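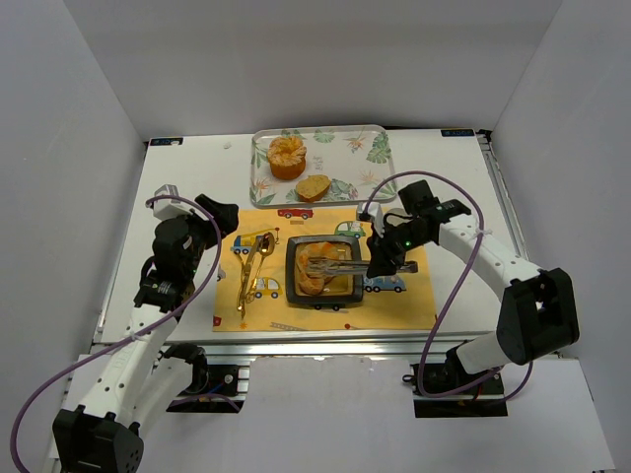 Slide 2. Bread from tray to dish, with tongs. Two arms on the job.

(Leave the slide up. Let them look before you talk.)

Question for the room: who here would pay for this to serve breakfast? Wait for hands. I expect Kiran's and maybe one more.

The tongs are in the right gripper and the tips are over the pastry. Fine. I can't tell you from a still whether it got picked up or put down well, and neither can the people who send me stills like this every week. Ask for the whole run, uncut, with the misses left in.

Tongs are a hard tool. You feel the crust give before you squeeze too far. Ask Ikus how they handle that and you get a slide about speed.

Now the Prikura number. 1194 good transfers out of 4000 tries. Say it slowly. Špela Perić will object that those were early runs. Let her, she has a point, but the later runs used 2 kinds of bread and the bakery counter at Minditz sells a lot more than that.

Who resets the table between tries? Who wipes up crumbs? Put those hours in the cost sheet.

If short on time, skip the Ruotsalainen story and go to slide 3, floor sweeping.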